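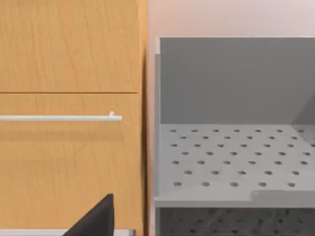

자동화 도입을 둘러싼 논쟁은 대개 인원수에서 시작해 인원수에서 끝난다. 줄어드는 자리가 몇 개인지는 계산하기 쉽고 표로 옮기기도 쉽다. 그러나 메다마드(Medamard)의 롤트소프 사업장에서 공정 설계를 맡아 온 필자가 보기에, 먼저 변하는 것은 자리의 수보다 업무의 단위다.

이 사업장의 정리 공정은 물건을 집어 옮기고, 서랍을 여닫고, 선반에 되돌려 놓는 동작으로 이루어진다. 사람이 할 때는 작업 지시서 한 줄이면 충분했다. 로봇 팔에 맡기려면 같은 한 줄을 접근 각도, 파지 폭, 힘의 상한, 실패 시 복귀 자세로 나누어야 한다. 현재 시뮬레이션에 등록된 동작 정의는 53개이고, 정의 하나를 승인하기까지 가상 환경에서 500회를 반복한다. 이 작업을 하는 사람은 외부 용역이 아니라 원래 정리 공정에 있던 직원들이다. 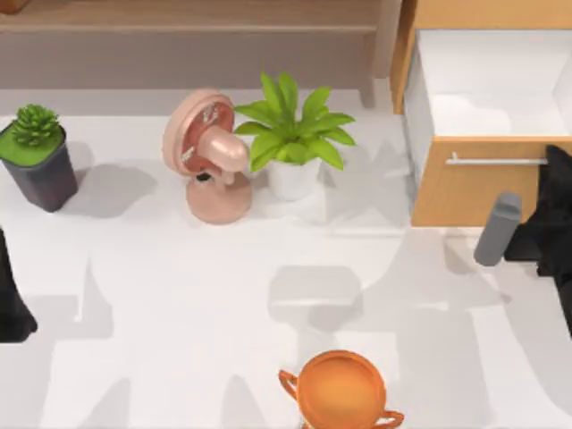

마그달리니 쿠리스는 이 대목에 동의하지 않는다. 동작을 정의하는 일이 현장 경험에서 나온다면 임금표에도 그렇게 적혀야 하는데, 직무 등급은 여전히 단순 정리로 남아 있다는 것이다. 그는 교육 시간이 근무 시간에 포함되지 않은 달도 있었다고 덧붙였다.

타당한 지적이다. 등급 체계는 손으로 처리한 수량을 기준으로 만들어졌고, 실패 기록을 읽고 파라미터를 고치는 시간은 어느 항목에도 잡히지 않는다. 지난 분기에 검토된 실패 기록은 3,000건이다. 실적표에는 이 수치가 들어갈 칸이 없다. 처리량만 보면 해당 직원들의 생산성은 떨어진 것으로 나온다.

책임의 배분도 정리되지 않았다. 화분 하나가 넘어졌을 때 원인은 파지 정의에 있을 수도, 물체 모델의 마찰 계수에 있을 수도, 배치를 바꾼 사람에게 있을 수도 있다. 지금의 사고 보고 양식은 작업자 이름을 한 명만 적게 되어 있다.

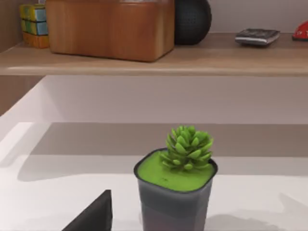 양식을 고치는 데 큰 비용이 들지는 않는다. 동작 정의의 버전, 승인자, 당시 배치 조건을 적는 난을 추가하고, 작업자란은 비워 둘 수 있게 하면 된다. 자트온(Zaton) 사업장은 이미 비슷한 양식을 쓰고 있으며, 보고 건수가 늘었다고 한다. 필자는 이를 악화로 보지 않는다. 이름을 적어야 할 부담이 줄면 사소한 오류도 올라온다.

숙련의 유지는 더 어려운 문제다. 동작 정의를 잘 쓰는 직원은 수작업을 오래 해 본 직원이다. 신입이 처음부터 화면 앞에 앉으면 어떤 물건이 미끄러지고 어떤 서랍이 뻑뻑한지 알 기회가 없다. 필자는 신입에게 수작업 200시간을 배정하고 그 시간을 정규 교육으로 인정하자고 제안했다. 회사는 11월에 이 안을 검토한다. 등급표 개정도 같은 회의에서 다루어야 한다. 교육안만 통과되면 쿠리스가 지적한 문제는 다음 신입에게 그대로 넘어간다.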